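The Wivthorpe District Court on Wednesday declined to lift restrictions on a protest march planned by the Relell Tenants' Union, ruling that the city had acted within its powers when it limited the event to the grounds of Kravchuk Park.

Judge Mirjana Grgić found that the city's order left the group with adequate means of expressing its views. Organizers had sought permission for more than 2,000 people to march from the park to City Hall. The order allows a stationary rally of up to 200 people, to end by 3 p.m.

Counsel for the union, Alper Eren, had argued that the limits were imposed without a proper hearing. City Attorney Evanthia Karamanlidis told the court that the route would have closed the Cisska Bridge to emergency vehicles.

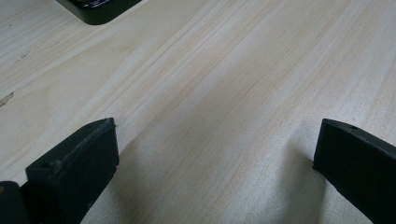

A pale wooden tabletop with long grain lines.

The union said it would appeal. Its chair, Tülin Tuncer, said the rally would go ahead in the park in the meantime. The city council is expected to review its rules on public assemblies in June.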